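We use cookies to keep this site working and to see which posts people read. Accept all - Manage settings

Cuiping Wan
OK, a thread about kitchen towels and how I fold them, because I posted one shelf photo in February and my replies are still full of it.

Cuiping Wan
First thing. I used to fold straight out of the basket, standing up, on whatever was closest. Bed, couch arm, my own stomach. Everything came out lopsided and I blamed the towels.

Cuiping Wan
Now I dump nothing. The basket stays at the back of the table, heaped up with whatever came off the line, and I pull one piece at a time toward me. If you tip it all out you lose your flat space and then you're folding on top of a pile again!

Cuiping Wan
Flat space is the whole trick with long pieces. A long cloth wants to lie sideways in front of you, full length, before you fold anything. Grab both ends, give it a little pull, set it down.

Cuiping Wan
Then smooth from the middle out. I go with the side of my hand - flat palm drags the cloth along with it, at least on my table. The little wrinkles in the middle are always the stubborn ones.

Cuiping Wan
Don't chase perfect edges. Half of mine stopped being rectangles years ago. I have one from Haltau that slopes so badly on one side it looks like a sail. Line up the straighter edge and let the other one do what it wants.

Cuiping Wan
Somebody asked about labels. I leave them on and fold so they end up inside. I cut one off once, nicked the hem, and that towel has been unraveling at me ever since.

Cuiping Wan
Order matters more than I thought it would. Light stuff first while my hands are clean and I still care, then the colors, then anything patterned. My red checked ones go last since you can't see a crooked fold on them anyway lol

Cuiping Wan
Sizes: the long ones get folded in half, then in half again, then in thirds. Small ones just in half and half. I tried rolling them for a whole month. They looked great for one evening and then my husband needed a towel.

Cuiping Wan
The basket, for everyone who asked: get plastic with holes in it. I had a pretty woven one from Zorkberg and it snagged every loose thread I own. Holes let things air out if you forget them overnight - and you will.

Cuiping Wan
Also, retire towels! I keep 5 good long ones and 2 ugly ones for the floor. Everything past that was just stuff I was washing for no reason.

Cuiping Wan
Today's load, long one first, most of the rest waiting its turn in the green basket:
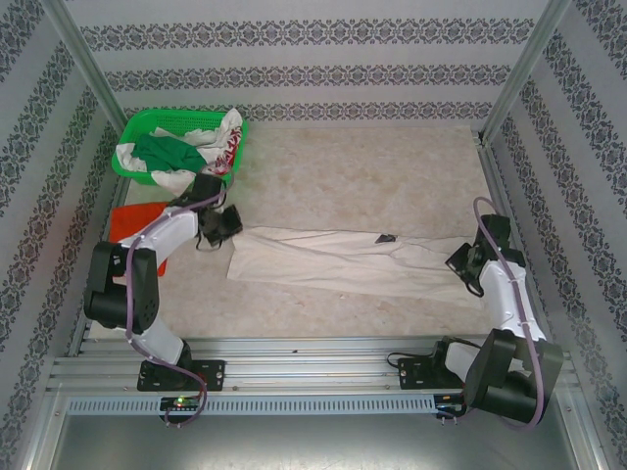
Do you iron a long towel before folding it?
Only when it's going on the table for guests. For the shelf, a good pull at both ends and a pass with your hand is enough.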